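2026년 9월 13일

혈색소 표현형 선별 작업 기록 (Mathur 배치, 산성/알칼리 전기영동 비교)

지난번 배치에서 AS로 판정했던 검체 중 일부가 확인 검사에서 흔들려서 처음부터 다시 돌림. 목적은 두 가지. 첫째, 알칼리 겔(pH 8.6)에서 S 위치에 뜬 밴드가 정말 S인지 D나 G인지 구분. 둘째, HPLC 창(window) 설정을 1월 이후 손대지 않았는데 지금 컬럼에서도 유효한지 확인.

대상은 총 142검체. 전부 EDTA 전혈, 4도 보관. Karach 쪽에서 온 것과 Andness 쪽에서 온 것이 섞여 있고, 라벨 양식이 달라서 접수 번호를 통일하는 데 오전을 다 썼음. Andness 라벨은 채혈일이 월/일 순서, Karach는 일/월 순서. 엑셀에서 자동 변환이 걸려 날짜가 뒤집힌 행이 있었음. 원본 의뢰서와 대조해서 수정. 다음부터는 날짜 열을 텍스트로 고정하고 들여올 것.

용혈액 조제
세척 적혈구에 증류수와 용혈 시약을 넣고 볼텍스 후 정치. 원심은 평소 조건. 상층만 취함. 지질이 많은 검체는 막이 두껍게 떠서 피펫 끝이 막힘. 이런 것은 세척을 한 번 더 하고 재조제. 재조제한 것은 작업표 비고란에 R로 표시해 둠.

알칼리 겔
셀룰로스 아세테이트 막, 트리스-EDTA-붕산 완충액, 300 V, 20분. 대조는 AFSC 혼합액을 양쪽 끝 레인에 하나씩. 첫 판은 오른쪽 끝 레인이 휘어서 대조 F와 S 간격이 좁게 나옴. 막을 완충액에서 꺼낸 뒤 흡수지로 누르는 시간이 너무 짧았던 것으로 보임. 두 번째 판부터는 양면을 고르게 누르고 바로 장착, 휘어짐 없음. 첫 판은 판독에서 제외하고 같은 검체를 다시 올림.

염색은 폰소 S. 탈색액은 새로 만듦. 배경이 분홍으로 남는 문제는 탈색액 교체 후 해결. 이전 탈색액은 병에 조제일이 없었음. 조제일 없는 병은 전부 폐기했음. 라벨 안 붙이고 선반에 올리지 말 것.

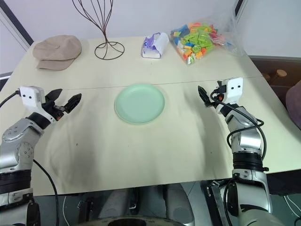 산성 겔
구연산 아가, pH 6.2. 알칼리에서 S 위치에 밴드가 있었던 검체만 올림. 산성 조건에서는 S가 A에서 분리되고 D와 G는 A와 같이 이동하므로 여기서 갈림. 대부분은 예상대로 A + S. 문제의 검체 MT-27은 산성에서 S 밴드가 없음. 알칼리 S 위치 밴드의 정체는 D 또는 G 쪽. 용해도 검사도 음성. 따라서 기존의 AS 판정은 철회 대상. 최종 명칭은 분자 검사 결과가 나올 때까지 "변이 혈색소, S 아님"으로만 기록.

MT-27의 이전 판정은 알칼리 겔 단독으로 나간 것임. 당시 작업표에 용해도 검사 칸이 비어 있음. 규정상 단독 판정은 보고 불가인데 중간 보고 양식에 표현형 칸이 있어서 그대로 넘어간 것 같음. 양식에서 그 칸을 빼든지 "예비"라고 인쇄해 두든지 해야 함. 서식 변경 요청서 초안은 공유 폴더에 올려 둠.

HPLC
컬럼 교체 후 첫 교정은 통과. 다만 A2 머무름 시간이 창의 뒤쪽 경계에 가까움. E가 A2와 같이 용출되는 것은 원래 알던 문제이고, 이번에 신경 쓰인 것은 S 창. 대조의 S 피크는 창 중앙에 들어오는데, MT-27의 피크는 창 앞쪽 경계 밖에서 시작함. 소프트웨어가 자동으로 D 창에 배정. 겔 결과와 모순 없음. 1월 설정 당시 크로마토그램을 겹쳐 보면 전체가 아주 조금 뒤로 밀려 있으나 피크 순서와 간격은 같음. 창은 수정하지 않음. 다음 컬럼 로트에서도 같은 방향으로 밀리면 그때 재설정 검토.

A2 분율은 따로 정리. S가 있는 검체에서는 S 유도체가 A2 창에 겹쳐 값이 높게 나오므로 베타 지중해빈혈 보인자 판단에 그대로 쓰면 안 됨. Skokoter 출력 서식에는 이 주석이 자동으로 붙지 않음. 수기로 입력했음. 매번 수기로 할 일은 아니고, 서식 조건에 "S 창 면적 있음"을 걸면 해결될 듯. 설정 권한은 Pankaj Tyagi에게 있음. 메모 남김.

S 분율 확인
AS 보인자라면 A가 S보다 많아야 함. S가 A보다 많은 검체가 한 건 있었음(MT-61). 가능성은 S/베타플러스 지중해빈혈, 또는 SS 환자가 최근 수혈을 받은 경우. 의뢰서에 수혈력 기재 없음. 의뢰처에 문의 넣고 보류. MCV와 망상적혈구 수치도 같이 요청함. 회신 전까지 표현형 칸은 비워 둠. 전화로 먼저 알려 달라는 요청이 있었으나 거절. 미확정 결과를 구두로 전달한 기록이 남으면 나중에 정정이 어려움.

보고 문구
혼인 전 검사로 들어온 의뢰가 섞여 있어 문구를 다시 봤음. 현재 문구는 "AS: 보인자, 정상"으로 되어 있는데 이 표현은 애매함. 본인 건강에 대한 서술과 자녀 위험에 대한 서술이 한 줄에 붙어 있음. 아래와 같이 나눌 것을 제안.

현행: AS, 보인자, 정상.
제안: 혈색소 표현형 AS. 겸상적혈구 형질 보인자에 합당함. 상대방의 혈색소 검사 결과와 함께 유전 상담을 권함.

양쪽 모두 AS일 때 임신마다 SS일 확률이 4분의 1이라는 문장은 개인 결과지에는 넣지 않기로. 상대방 결과를 모르는 상태에서 인쇄되면 오해 소지가 있음. 상담용 안내문에만 둠. 안내문에는 AC, S/베타 지중해빈혈 조합도 들어가야 함. 지금 안내문은 AS와 AS 조합만 다루고 있어서, 상대방이 AC이면 문제가 없다고 읽힐 수 있음. SC도 임상적으로 의미 있는 질환이므로 표에 행 추가. D-Punjab도 S와 복합 이형접합이 되면 중증일 수 있어 MT-27 같은 경우를 "S 아님"으로만 끝내면 안 됨. 이 부분은 분자 검사 결과 이후 별도 소견으로 작성.

또 하나. 표현형(phenotype)과 유전형(genotype)을 결과지에서 섞어 쓰고 있음. 전기영동과 HPLC로 나오는 것은 표현형이고, 의뢰서 제목은 "유전형 검사"로 되어 있음. 관행적으로 그렇게 부르는 지역이 많아 의뢰서 제목까지 바꾸자는 얘기는 아니지만, 결과지 본문에는 표현형으로 통일하고 검사법을 병기할 것.

검체 혼동 여부
MT-27과 MT-61은 접수 시점부터 다시 추적. 1차 튜브 라벨, 용혈액 튜브 번호, 겔 레인 배치표, HPLC 랙 위치를 대조했고 불일치 없음. 1차 튜브에서 새로 용혈액을 만들어 반복했고 두 건 모두 같은 결과. 검체 혼동은 배제하되 채혈 단계의 혼동은 여기서 배제할 수 없음. MT-27은 신규 채혈 요청.

정도관리
AFSC 대조는 두 번째 판 이후 모든 판에서 허용. HPLC 저농도/고농도 A2 대조 모두 허용 범위. 용해도 검사 양성 대조가 처음에 약하게 나와 시약을 실온에 두었다가 다시 했고, 이후 뚜렷한 양성. 냉장 상태의 시약을 바로 쓴 것이 원인으로 추정. 빈혈이 심한 검체는 용해도 검사에서 위음성이 날 수 있어 충전 적혈구로 보정하여 실시함. 신생아 검체는 이번 배치에 없음.

정리된 상태
142검체 모두 알칼리 겔과 HPLC 완료. 산성 겔은 해당 검체 완료. 보류는 MT-27, MT-61. 나머지는 2차 판독자 서명 대기. 겔 막은 건조 후 배치 봉투에 넣어 판독실 서랍 두 번째 칸. 첫 판은 버리지 않고 "제외"라고 적어 같은 봉투에 넣음.

할 일
MT-27 베타글로빈 염기서열 분석 의뢰서 작성, 동의서 사본 첨부 확인.
MT-61 수혈력 회신 확인. 회신이 늦으면 재요청.
Skokoter 주석 조건 건, Pankaj Tyagi 답변 확인.
안내문 표에 AC, SC, D 조합 행 추가한 수정본 회람.
구연산 아가 재고 부족. 현재 로트로는 다음 배치까지만 가능. 새 로트 들어오면 기존 로트와 병행 검사 후 사용.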